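The Countertop Sealer Question, Again

June 3, 2022

Every spring the same flyer lands in mailboxes across town, and every spring the inbox here fills with readers asking whether they should believe it. This year's version comes from Gratance, which sells a spray-on stone treatment called Bullex and says a single coat will protect a kitchen counter for 30 years. The price for an average kitchen is $484, labor included, if you sign before the end of June.

Thirty years is a long time to promise anything. The flyer says the claim is backed by testing, so I wrote and asked for the test. What came back was a two-page summary with a bar chart and no description of the method. A second email got me a link to the flyer.

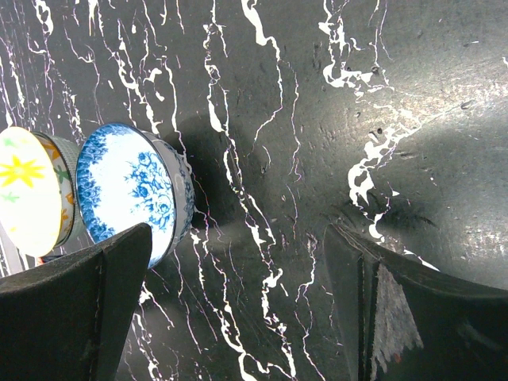 What the warranty says

I did get hold of the warranty, which runs to 19 clauses. The first one repeats the 30-year figure in bold type. After that it gets thinner. Clause 6 leaves out etching, the dull marks that lemon juice and vinegar make on marble and other soft stone. Clause 7 leaves out stains from oil that sits longer than "a reasonable period," and the period isn't defined anywhere. Clause 11 requires a yearly inspection by a Gratance technician, at the owner's cost, and if you miss one the coverage ends. The cost of the inspection isn't printed. When I called, I was told it "varies by region." I asked what it was in our region and was told someone would get back to me. I'm still waiting.

The flyer also mentions 3,862 satisfied customers. Satisfied when? A customer asked a week after the spraying is in no position to say much about year two, let alone year 30. I'd want to know how many were asked and how many didn't answer.

Do you need it at all?

Maybe not. Plenty of stone counters need a basic sealer now and then, and some need none. The usual check costs nothing: put a spoonful of water on the surface, leave it for fifteen minutes, and wipe it off. If the stone underneath has gone darker, it's taking in water and could use sealing. If it looks the same, leave it alone. Try it near the sink and near the stove, where the wear is heaviest. And find out what your counter is made of first. Quartz sold under a marble-sounding name is mostly mineral and resin, and it generally doesn't call for a sealer. The salesman who came to my door didn't ask what mine was before he quoted me. 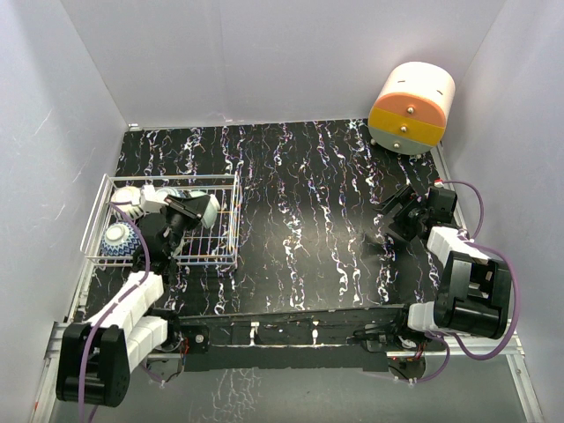

Lammers, the hardware store on the corner, carries ordinary stone sealer in small bottles, and it goes on with a rag. You'll be doing it again sooner than in 30 years, and the label admits as much. I trust that more than the bold type. Ponitz, the other outfit going door to door this season, offers what looks to me like the same deal as Gratance with a different logo. I haven't seen their full warranty, and I wouldn't sign anything until I had.

If you've already paid for a treatment, dig out the paperwork and look for an inspection clause before the first year is up. And if you've ever made a claim and had it honored, please write in. I've asked for such letters before and none have come, but I'd print one.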